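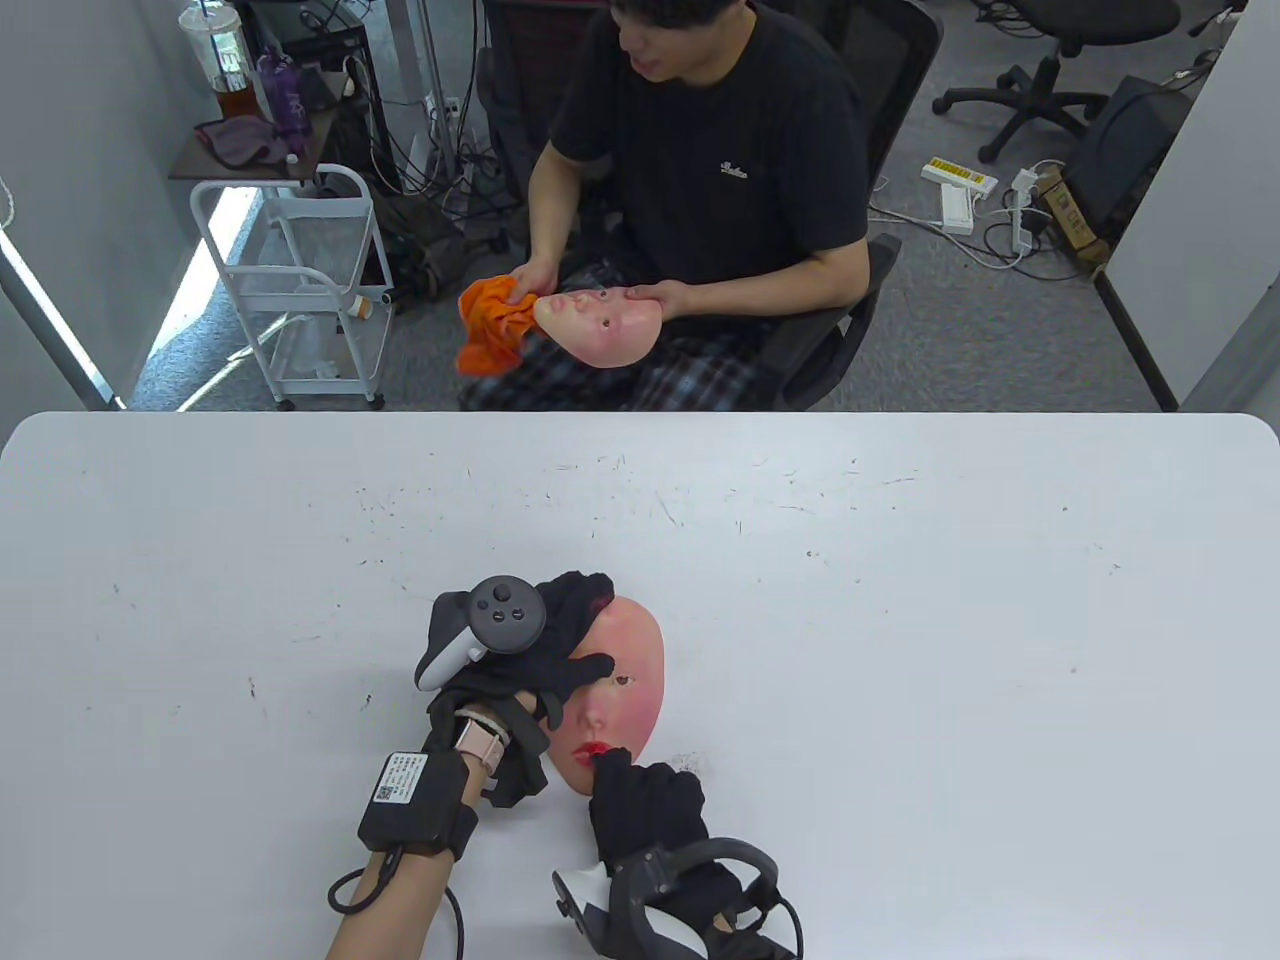 Clodagh Costello asks whether the tyre pressure warning must be reset after every top-up, or only when the wheels have been changed over. A reset is required in both cases, and the procedure is the same for the Zolley saloon and the Zolley estate.

4.3 Resetting the tyre pressure warning

Before you begin, park on level ground and apply the parking brake. The tyres must be cold – the car should have stood for at least 30 minutes.

1. Set all four tyres to the pressures shown on the label inside the driver's door.
2. Switch on the ignition. Do not start the engine.
3. Select Vehicle, then Tyres, on the centre display.
4. Press and hold Reset for 9 seconds. The amber lamp flashes and then goes out.
5. Drive at a steady speed below 100 km/h until the display shows Ready.

Note: If the lamp returns within 500 km, check each tyre for a slow puncture before repeating the reset.

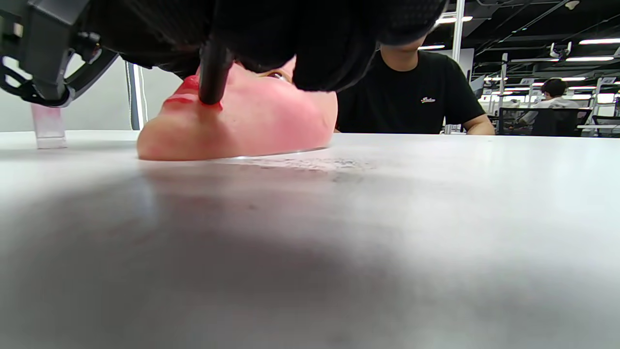

Applying pressure with the rod's tip

Caution: Never reset the system to clear a warning while a tyre is under-inflated. The low pressure will be stored as normal and no further warning will be given.

The spare wheel has no sensor. When it is fitted, the lamp stays lit and step 4 has no effect. Refit the repaired wheel, then begin again at step 1.

Section revised 2/9/19.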